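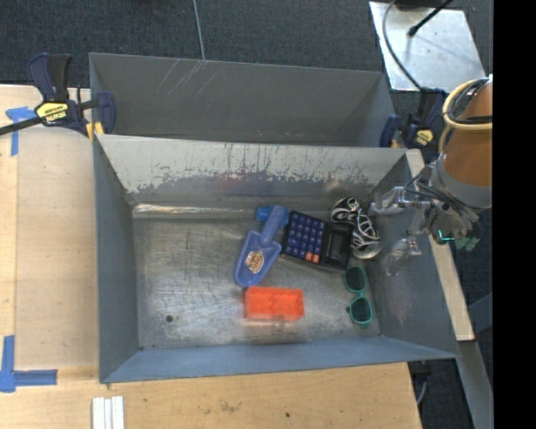 Step 2: Scuff it up before you paint

Okay, so you've washed your metal bin and let it dry overnight. Now comes the part I used to skip, and boy did I pay for it! My first planter for the back porch in Wada dropped its paint in big curly flakes by March.

Grab some 3M-style sanding pads (any store brand is fine) and go over every wall, inside and out. You only want to knock the shine off, so don't lean on it. Old scratches can stay, but loose or chipped bits need to come off until the edges feel smooth under your thumb. Corners are a pain. I wrap the pad around a paint stirrer and just keep at it while a podcast plays.

Wipe everything with a rag and a little mineral spirits, gloves on, windows open. Let it dry all the way.

Step 3: Prime, then wait

I use the Pristarar gray metal primer, 2 thin coats, and I leave it alone for 23 hours or so (I got up early once and couldn't wait the full day, and it was fine). Thin coats, please! If you see drips, catch them with the brush right away.

Step 4: Drill your drain holes

Put 3 holes in the floor, flip the bin over, and dab primer on the raw edges. Then it's on to color. Mine got Fikholm green, and I still love it.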